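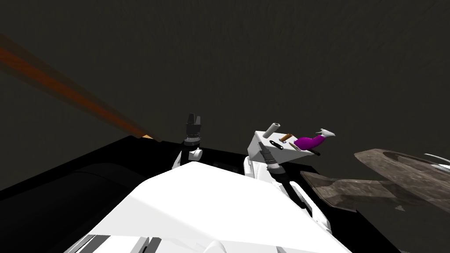

About the Inura Open Day

Inura is a small training school for people who will one day be asked to sign off on a robot. We don't sell machines. Each November we invite vendors in, let them show what they have, and ask the dull questions on your behalf.

At the last one, Watard brought a simulated two-armed robot. The black grippers and white arms look convincing on a screen, and the colored objects get moved about. We have seen plenty of tidy simulations — a cylinder in software never arrives greasy. Marin Papadopoulos, who runs our visits, asked for the same task 200 times with the starting positions shuffled. Watard agreed to 6 and a follow-up.

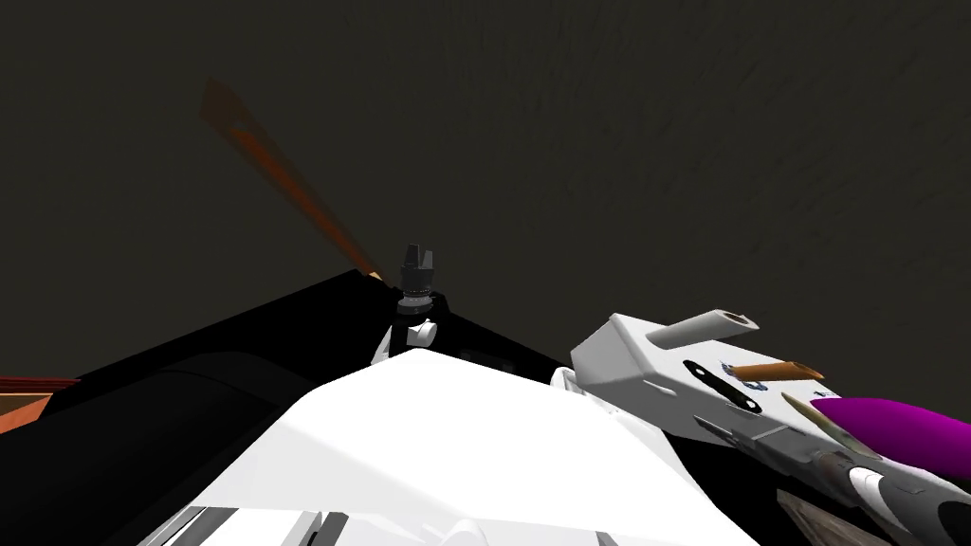
Does a simulated demonstration tell a buyer anything?

It tells you what the vendor thinks the job is. Grip strength, wear and the cost of a stopped line have to be tested on your own floor.

Who can come

Anyone with a purchase to make or a boss who has already made one. Groups are limited to six, and each gets two hours with a vendor. Ivanov and Brondetti have both shown work at past open days, and both got the same questions. Vendors don't pay us to attend, and they don't see our notes before visitors do.

Bring a part from your own line if you can carry it. We will ask the vendor to try it, and we will write down the answer if they would prefer not to.

Page last checked 2025-02-11.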